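Drerkport abre una segunda casa de transición para personas que salen de prisión
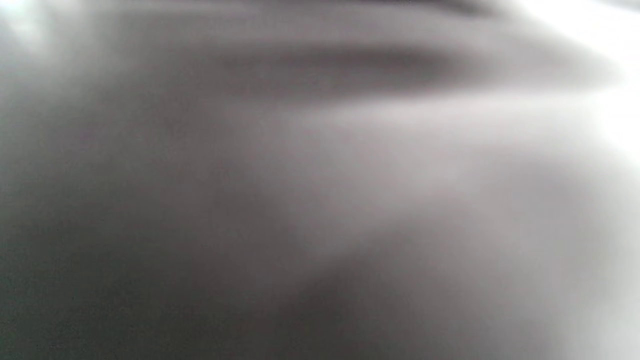

Por Onni Lappalainen
Redactor de la sección de comunidad

Última actualización: 15 de diciembre de 2021

La casa de transición de Drerkport tendrá un segundo edificio a partir del próximo trimestre. La asociación Clamero, que gestiona el programa, firmó el contrato de alquiler de una antigua pensión en la calle del Molino, a dos manzanas de la estación de autobuses, y ya ha empezado a adaptar las habitaciones.

El edificio nuevo tiene 16 plazas. Con las que ya existen en la casa de la calle Mayor, el programa podrá alojar a 30 personas al mismo tiempo. Hasta ahora la lista de espera obligaba a algunos solicitantes a pasar las primeras semanas en albergues de Rollport, desde donde el viaje en autobús hasta los talleres dura 60 minutos cuando no hay atascos.

El programa admite a hombres y mujeres que han cumplido condenas largas y que no tienen domicilio al que volver. Los solicitantes escriben desde el centro penitenciario, normalmente unos meses antes de la fecha de salida, y reciben la visita de una trabajadora social. Se les pide que acepten las normas de la casa, que participen en la formación y que acudan a una reunión semanal. La estancia ordinaria es de un año y puede prolongarse seis meses si la persona todavía no ha encontrado vivienda.

Durante las primeras semanas casi todo el tiempo se va en trámites. Hay que renovar el documento de identidad, abrir una cuenta bancaria, pedir cita en el centro de salud y, en muchos casos, aprender a manejar un teléfono. Clamero acompaña a los residentes a cada oficina la primera vez. La segunda van solos, con la dirección y la lista de papeles apuntadas en una hoja.

La formación se imparte en el taller de Laaksonen, una empresa local de carpintería metálica que cede una nave y dos instructores por las mañanas. Los participantes aprenden soldadura básica, corte, lectura de planos y mantenimiento de herramientas. El curso dura cinco meses e incluye prácticas pagadas. La empresa no está obligada a contratar a quienes terminan, pero siete antiguos alumnos trabajan ahora en la plantilla y otros han encontrado puesto en talleres de la zona industrial de Rollport.

En la calle del Molino se añadirá un segundo oficio. La cocina de la pensión se conserva en buen estado y servirá para un curso de cocina para colectividades, orientado a comedores escolares y residencias. La asociación ha publicado la oferta para cubrir el puesto de instructor y espera resolverla antes de la apertura. El certificado de manipulación de alimentos se obtendrá durante el primer mes de curso.

El dinero para el alquiler del primer año procede de tres fuentes: una subvención municipal, una partida de la diputación y las cuotas de los socios. Las cuotas cubren la parte más pequeña, aunque son las que permiten pagar gastos que las subvenciones no admiten, como abonos de transporte, gafas graduadas o ropa de trabajo. Cada residente recibe además un fondo de salida de 2000 euros al completar el programa, formado en parte por sus propios ahorros durante las prácticas. La mayoría lo dedica a la fianza de un piso.

No todo el vecindario recibió bien la noticia. En la reunión informativa de agosto, varios residentes de la calle del Molino preguntaron por la vigilancia nocturna, por los horarios y por el criterio de admisión. Otros se quejaron de haberse enterado por un cartel pegado en la puerta de la pensión. Clamero reconoció que debía haber avisado antes y se comprometió a tres cosas. Habrá una persona de guardia en el edificio todas las noches, un número de teléfono al que los vecinos podrán llamar a cualquier hora y una reunión abierta cada trimestre durante los dos primeros años.

La asociación de comerciantes de la calle pidió también que se arreglara la fachada, que llevaba años con el revoco caído — un asunto anterior al proyecto, pero que afectaba a las tiendas de los bajos. El propietario ha aceptado hacerse cargo de esa obra y descontará una parte del alquiler a cambio de que la asociación pinte el interior. Los trabajos de pintura los están haciendo los propios residentes de la calle Mayor, con un oficial contratado.

Quedan asuntos sin resolver. El ascensor no pasó la última inspección y la pieza que hay que cambiar todavía no ha llegado. Mientras tanto, las habitaciones de la planta baja se reservarán para personas con movilidad reducida. Tampoco se sabe si el autobús urbano ampliará su horario, algo que el programa ha solicitado para quienes entran a trabajar en el primer turno de Rollport. El ayuntamiento ha contestado que estudiará la petición junto con el resto de cambios de la línea.

Los primeros residentes se trasladarán por grupos. En la primera semana entrarán cuatro personas que ya viven en la calle Mayor y conocen las normas, y las plazas que dejen libres se ofrecerán a quienes esperan en los albergues. El resto de habitaciones se irá ocupando durante los dos meses siguientes. La dirección prefiere este ritmo porque el equipo nocturno es nuevo y necesita tiempo para organizar los turnos.

Las personas que quieran colaborar pueden hacerlo de varias maneras. Se necesitan mantas, ropa de cama individual, menaje de cocina y bicicletas en condiciones de uso. No se recogen muebles grandes ni electrodomésticos sin garantía. Las donaciones se entregan en la oficina de la calle Mayor, por las mañanas, y conviene llamar antes si se trata de más de dos cajas.

También se buscan empresas que ofrezcan prácticas, sobre todo en hostelería, jardinería y almacén. Clamero se encarga del seguro y del seguimiento, y un tutor visita el puesto cada quince días — con más frecuencia durante el primer mes. Las empresas interesadas pueden pedir una cita en la oficina o asistir a la visita del taller de Laaksonen que se organizará después de las fiestas. La fecha se comunicará en el próximo boletín, junto con el calendario de reuniones vecinales.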